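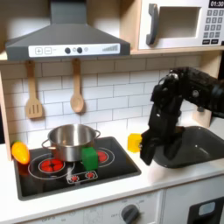

The kitchen came in a flat carton and took one long evening to put together. It has a hood, a microwave that always says 01:30 and a sink that has never held water. For the Demow group it is the most important piece of furniture in the lab, and for two years it has decided what their working day looks like.

Their question is an old one in robot learning. If you show an arm how to do a job many times, which of those examples really teach it something? The usual answer is to collect more. Rattana Sriwong wanted to know how many could be thrown away.

Her method is called Sakard. A person steers the arm through a small task, such as moving a block from the stove to the counter, and every run is saved. The full set has 2683 runs. A first model learns from all of them, and then Sakard goes back and gives each run a score, according to how much the model's guess about the next movement changes when that run is left out. Runs with a low score are removed and a second model is trained from zero on what remains.

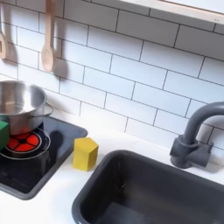

Does a smaller set make the robot worse? On the tasks tried so far it did not, as long as the set stayed above 2000 runs; under that, the arm began to miss objects near the edge of the stove.

I had expected that the removed runs would be the clumsy ones. Many of them were very clean. The operators had become so good at the easy pick that they recorded almost the same movement again and again, and the model had nothing left to learn from it. Some runs with a hesitation or a second try were given high scores, and the group now asks its operators to keep them. Before, they were deleted the same day.
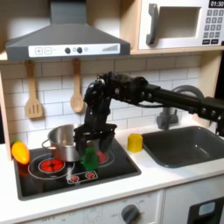

Kitchen of Rattana Sriwong
Research lead, Sakard project

Sriwong wrote the scoring part herself, during a rainy November, and she is careful when she speaks about it. The scores depend on the first model, so a bad first model gives bad advice. To check this, her group repeated the whole procedure 7 times with different starting values. The runs at the top of the list stayed nearly the same. The middle of the list moved a lot, and she does not trust it yet.

There is also the matter of time. Scoring every run takes 20 hours on the lab's computer, which everybody shares, and her colleagues have opinions about that. A faster version, Politis, scores the runs in small groups. It is less exact, and for the moment she uses it only to find the obvious repeats.

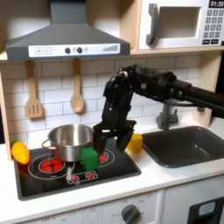
Demow Robot Learning Group

The next step is a different gripper, the Biter, with softer fingers and a wider opening. Sriwong would like to see if a set chosen with one gripper is still a good set for another. If the answer is no, the scoring must be done again for each new hand, and most of the saved labour is gone. She thinks it will be somewhere in between, with the approach to the object carrying over and the last few centimetres needing new examples.

The tests will use the same kitchen and the same blocks, so that the results can be compared.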